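Working notes and data card for **rim-grasp**, the small set I put together for the Kallio side project. I keep this file next to the data so I don't have to remember anything — please read it before you train on the stuff!

The short version: I wanted to know if a wrist camera alone is enough to pick up round dishes by the rim, with no overhead camera and no depth. Two views at the rim, both with the pale green piece on the left and white surface on the right:

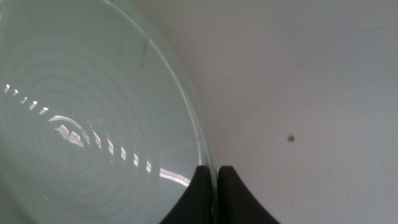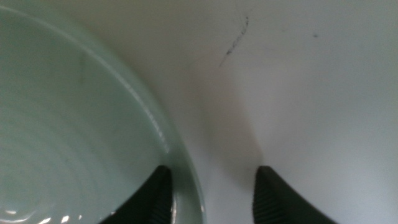
**Why go for the rim at all, when a suction cup could grab the middle?**

Suction was my first try, and it did fine on flat plates and badly on anything with ridges or a deep curve. A rim pinch only needs a thin edge and a bit of clearance, so one gripper can cover a lot more of the cupboard.

## What's in the box

- 300 episodes, each one a single attempt at one dish
- wrist camera video, gripper opening, and arm pose, all on the same clock
- a label per episode: `held`, `slipped`, or `missed`
- a text note wherever I had something to say (lots of these, sorry, I ramble)

I split by dish and never by episode. My first split mixed them up and the numbers looked amazing, which should have tipped me off. If you make your own split, please do it by dish too.

The folders are named after where I tried things out. `bollent/` is the main one. `brasov/` is smaller and has a different table height, so the arm poses don't line up with the first folder unless you apply the offset in `table_offsets.yaml`. I forgot that file exists at least once a month.

## The method, loosely

The model takes the last 16 camera frames and predicts a small move plus an open/close value. That's all it does. There's no dish detector and no 3D model of anything. I did try adding a separate step that fits a curve to the rim and feeds it in as a hint, and I'll get to that below because it's the part I'm most pleased with.

Training is plain imitation from the `held` episodes. The other two labels are for testing and for anyone who wants to learn from failures (I'd love to see that!).

## Results so far

The curve hint helps most when the dish is glossy. Without it, the model tends to chase bright reflections, especially the ones that follow the ridges inside a dish, and it drifts inward past the edge. With the hint it settles on the outer rim much sooner.

The hint also hurts sometimes. If only a short piece of the rim is in view, the fitted curve swings all over the place, and the model trusts it way too much. I now drop the hint when the visible arc is under 30 degrees. It's a crude fix — a proper confidence score would be nicer, and it's on my list.

Pale dishes on pale tables are still the hardest case. I thought more training data would sort that out and it mostly didn't. Cropping tighter around the fingertips did more good than every other change I tried that month.

## Things that will trip you up

- Auto exposure was left on in the early episodes, so brightness jumps when the fingers fill more of the view. Use the `fixed_exposure` list if you need it steady.
- `slipped` means the dish left the table and then came loose. If it never left the table, it's `missed`, even if the fingers touched it.
- Marks and specks on the work surface are real and I haven't cleaned them out of the video. Don't let your model use them as landmarks. Mine did.
- The gripper opening is in millimeters in v2 and in motor ticks before that. Check which one you downloaded.

## Running it

Unpack everything into `data/`, then:

```
python prepare.py --root data --split by_dish
python train.py --config configs/rim_hint.yaml
```

To train without the curve hint, swap in `configs/rim_plain.yaml`. The rest of the settings are the same in both, so the comparison is fair.

The Dedport loader also works, but it shuffles frames inside an episode by default. Turn that off or the 16-frame window turns into soup.

## Still to do

- confidence score for the curve fit
- more dark dishes, I have hardly any
- redo the labels in `brasov/`, which I did in one long Saturday and don't fully trust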